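3.2 Collecting demonstrations

We recorded two kinds of demonstration for the cable tasks. In the first, which we call hand guiding, the operator holds the arm above the wrist and moves it through the task while the joints are set to yield. In the second, remote control, the operator sits at a desk facing away from the cell and drives the arm with a hand controller, using only the wrist view and one fixed side view. Both kinds were stored in the same format, with joint positions, finger opening and camera images saved at 30 frames per second.

Sixteen operators took part. Four of them had used the arm before, in the earlier Bandunon trials, and the other 12 were given a short practice period that was not recorded. Every operator worked in both modes. Half began with hand guiding and half with remote control, so that any gain from practice would be spread over the two. Sessions were held in the Cundale laboratory and were kept short, as operators in the pilot study had complained of sore shoulders after guiding the arm by hand for long stretches.

The task was to approach a hanging cable, close the fingers on the plug housing, and carry the plug to a socket block without letting the metal tip touch anything on the way. Operators were told to grasp the housing and to leave the cable itself alone. No other instruction on technique was given, and they were free to choose the direction of approach. 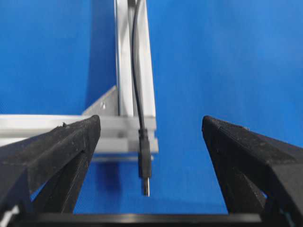
Figure 4. Wrist view in the cable task, with the plug between the open fingers.

Remote operators relied on this view far more than we had expected. In interviews, most said they looked at the side view only during the first part of the reach and then stopped using it. The wrist camera gives no direct measure of depth, and a plug that is centred between the fingertips, as in Figure 4, may still be too far forward to grasp. Several operators dealt with this by moving the arm a little to one side and back again, and judging distance from how far the cable shifted against the aluminium post behind it. Others used the width of the housing compared with the gap between the fingers. We kept these small sideways movements in the training data, although they make the remote demonstrations longer and less smooth.

Hand-guided demonstrations had a different fault. The operator could see the plug directly and seldom looked at the screen, so the wrist images sometimes did not contain what was needed to choose the next movement. In the worst cases the plug was outside the camera's view until shortly before the grasp. Ásgeirsdóttir reported the same effect in drawer opening and suggested that operators be asked to keep the target in view. We tried this in the pilot and found that it made people slow and stiff, so the main study did not use it.

After recording, each demonstration was checked by one of two annotators, Mogens Fogh or Peninah Were. A demonstration was removed if the plug was dropped, if the arm stopped on a force limit, or if the operator asked for it to be discarded. Unclear cases – mostly ones where the tip may have brushed the socket block – were viewed by both annotators and kept only if they agreed. The final set holds 2,394 demonstrations. We trained one policy on each mode alone and a third on the two together, using the Kita training code with its default settings. Results for the three policies are given in Section 4.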